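Total dissolved solids meter

A total dissolved solids meter, usually called a TDS meter, is a small electronic instrument that gives an estimate of how much dissolved material is in a sample of water. Most are sold as pens with two metal pins at one end and a screen at the other. The name is misleading. A TDS meter does not measure dissolved solids at all. It measures how well the water carries an electric current, multiplies the result by a fixed number, and shows the answer in parts per million (ppm).

The pens are sold for checking drinking water, aquariums, pools, coffee machines and hydroponic tanks. Claims made for them in advertising often go well past what the method can support, and a good part of the writing on the subject consists of sellers quoting other sellers.

Principle

Salts break up into charged particles, or ions, when they dissolve, and ions carry current. The meter applies a small alternating voltage across its pins and works out the conductivity of the water between them. Alternating voltage is used so that the ions do not pile up on the pins and spoil the reading.

Conductivity is given in microsiemens per centimeter. To turn it into a ppm figure, the meter applies a conversion factor. A factor of 0.5 is common and is based on sodium chloride. A factor of 0.7 is also common and is based on a mixture of sulfate, bicarbonate and chloride salts, meant to resemble natural fresh water. A sample with a conductivity of 1,000 microsiemens per centimeter will therefore read 500 ppm on one pen and 700 ppm on another, and both pens will be working as designed. Few packages say which factor is inside, and some owners return good meters because they disagree with a neighbor's.

Neither factor is right for every water. The true ratio depends on which ions are present, and the meter has no way of knowing that.

Temperature

Water conducts better as it warms, by close to two percent for each degree Celsius. Meters with automatic temperature compensation contain a sensor and adjust the reading to what it would be at 25 degrees Celsius. The adjustment assumes a typical salt solution and is less dependable in very pure water. A pen moved from a cold sample to a hot one also needs time for its sensor to catch up, a point left out of many instruction sheets.

Calibration

A meter is calibrated by dipping it in a solution of known conductivity and adjusting the display to match, with a small screw on older models and a button on newer ones. "Factory calibrated" on a box means that the meter was adjusted once. It says nothing about how the meter reads after a year in a kitchen drawer. Dirt, scale and oil on the pins are the usual causes of drift, and cleaning should come before any adjustment.

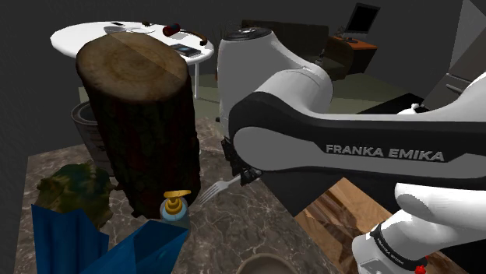

This page was last changed on 17/09/2021.

The calibration solution should be close to the values that will be measured. A pen set with a strong solution may be well off in water from a reverse osmosis filter. Opened bottles do not keep forever, and solution that has been used should not be poured back.

Accuracy claims

Sellers commonly state an accuracy of plus or minus two percent. The figure is often a percentage of full scale, the highest number the meter can show. On a pen that reads to 9,990 ppm, two percent of full scale is close to 200 ppm, more than the entire reading for many city supplies. A listing that says "two percent" and does not say two percent of what should be given little weight.

Resolution is also confused with accuracy. A display that changes in steps of 1 ppm can still be wrong by much more than that.

One comparison that is often repeated on hobby sites was put together by Erhan Tokgöz, who tested pens sold under the Dodell, Trevau and Kuusisto names in a single jug of tap water. The Dodell pen read 118 ppm. The Trevau read 11 ppm higher than the Dodell and the Kuusisto 13 ppm lower. The comparison has been cited as proof that the Dodell is the most accurate, on the grounds that it came in the middle. It shows no such thing. The water was never sent to a laboratory, the conversion factors of the three pens were not given, and only one sample was used.

What the reading does not show

A TDS meter responds only to things that carry current. Sugar, alcohol, most pesticides, oils and solvents dissolve or mix into water with little effect on the reading. Bacteria and viruses are not detected. Lead and arsenic do form ions, but at levels that are harmful to health they add so little to the total that the meter cannot show them. A low number is therefore no evidence that water is safe, and a high one may mean nothing worse than calcium and magnesium from local rock.

In the United States, the Environmental Protection Agency lists 500 ppm (as milligrams per liter) as a secondary standard for total dissolved solids. Secondary standards deal with taste, color, scale and similar matters and are not enforced at the federal level. Charts that divide readings into "ideal," "acceptable" and "dangerous" bands circulate widely, mostly without a source.

Use in sales demonstrations

TDS meters are a regular feature of door-to-door and trade show sales of water filters. The seller tests tap water, tests filtered water, and points to the difference. For a reverse osmosis system the drop is real, and the reading is a fair sign that the membrane is working. For a plain carbon filter the number hardly changes, even where the filter does a good job of removing chlorine and bad tastes. The test thus favors one type of product regardless of what is wrong with the water.

A related demonstration uses an electrolyzer, a device with metal rods that turns tap water brown or green while leaving purified water clear. The color comes largely from the rods, which corrode when current passes through water that conducts well. The Giton kit, which packed a pen and an electrolyzer in one case, described the colored matter as "hidden impurities."

Reasonable uses

The meter is most useful for following changes in the same water over time. A slow rise in the output of a reverse osmosis unit suggests a worn membrane. Hydroponic growers use the pens to track nutrient strength, though many prefer to work directly in conductivity and avoid the conversion factor altogether. Aquarium keepers use them to see how far minerals have built up between water changes. Most pens are not suited to marine tanks, as seawater is far beyond their range.

The reference method for total dissolved solids remains the gravimetric one, in which a filtered sample is evaporated and the residue is dried and weighed.

See also

Conductivity meter
Hard water
Reverse osmosis
Salinity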